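Equipment Planning Group
Minutes, March 2026
Ní Mhurchú Building, ground floor meeting room

Present: Róisín McGrath (chair), floor lead, purchasing, two from the data side, one from software (also taking minutes)
Apologies: facilities

1. Minutes of the last meeting
Accepted with one change. The line saying the group "supports" the Ovel purchase should read "will look at" the Ovel purchase. Purchasing had already been asked twice when the order was going in, and there is no order.

2. Second set of hand-held grippers
The floor lead presented the request. It covers one more pair from Ovel, with cables, spare fingers and printed marker cubes, so that two people can record at the same time. The quote is $2000 for the pair and $611 for the spares, before shipping. Ovel will hold the price until May.

The case made was that recording is the slow step and a second pair would double it. The minute-taker asked what the present pair does in a normal week. The booking sheet has 40 hours available and the last full week shows 29 used. The floor lead said that the sheet leaves out setting up and clearing away, which is fair, but a second pair will need setting up and clearing away too.

There was also a longer exchange on cables. The present grippers are wired, and the operator has to mind the cable along with everything else. Ovel's brochure calls the new ones "tether-ready." Purchasing has written to ask what this means and has had a reply that did not say.
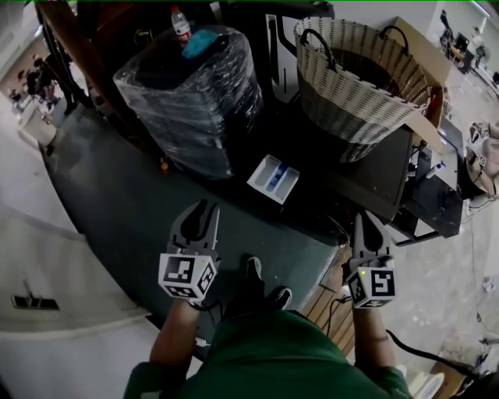

Róisín McGrath asked whether anyone had priced a second operator, as the quote covers two more grippers and no more hands. She said she would not sign for equipment that sits in a case while we look for somebody to hold it. The floor lead said people could be moved over from sorting on quiet days. Sorting was not represented at the meeting and should be asked.

Agreed: no order yet. The spares can be bought separately if Ovel will sell them that way, as worn fingers are a real problem whatever we decide about the rest.
Action: purchasing to ask Ovel for a split quote and a plain answer on the cable.
Action: floor lead to keep a proper log of setup time until the next meeting.

3. Tovum arm
The data side brought back the proposal to lease a Tovum arm, on the grounds that there is little point recording gripper work if we never run any of it on a machine. The group has heard this before and mostly agrees with it. What it has not heard is a figure for fencing, floor fixing, or the electrician.

Software repeated the concern from last time – the Tovum demonstration used rigid boxes on a clean bench. Our own setups have baskets with handles and things wrapped in plastic film, and film is hard on cameras because of the glare. Tovum was invited to bring the arm and try it on our objects. They offered a video. 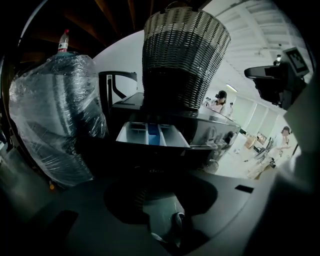
Fig. 2. Woven basket and film-wrapped bundle, seen from a hand-held gripper.

The data side felt the glare point was overdone and said a person copes with it well enough. Software replied that a person is not what we would be leasing. It was left there.

Agreed: lease not approved. The item stays on the agenda only if Tovum will do a trial on site with objects we choose.
Action: data side to send Tovum a list of objects, to include something wrapped and something woven.

4. Fulteck maintenance plan
Fulteck has offered to cover all recording equipment under one yearly plan. Purchasing read out the exclusions, which were cables, connectors, fingers, and damage from dropping. The floor lead could not think of a fault in the past year that was not on that list. One of the data side thought camera failure would be covered. It would, if reported within two working days.

Agreed: declined. Purchasing to reply.

5. Storage
The floor lead asked for lockable shelving near the recording area so bags and loose cables can come up off the floor. No objection in principle. No quote was brought, so there is nothing to approve.
Action: floor lead to get a quote, with measurements this time.

6. Any other business
Software asked that anything bought in future be checked against the current recording program before the invoice is paid. Agreed, and purchasing will add a line to the order form.

Next meeting to be fixed once Ovel has replied.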